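I keep getting asked if the Madigan hand gripper is worth $3,892, and my answer has drifted from "no way" to "well, maybe." You hold it, you squeeze, you pick things up, and a robot is supposed to learn from that later on. Sounds silly until you try it!

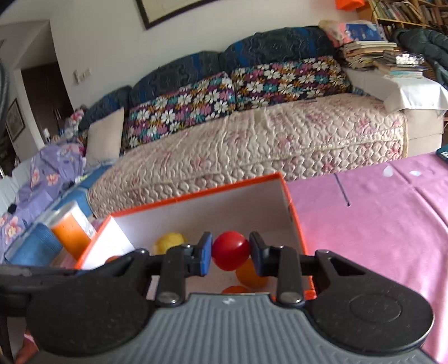

What bugs me is the subscription. Corurus wants $1,000 a year on top for the software, and I think that's greedy — plenty of people at home would happily buy the thing outright. My friend Li-hua Lu says I'm being cheap. Fine, I am (but so are most folks shopping for a hobby). Drop the yearly fee and I'd order one tonight.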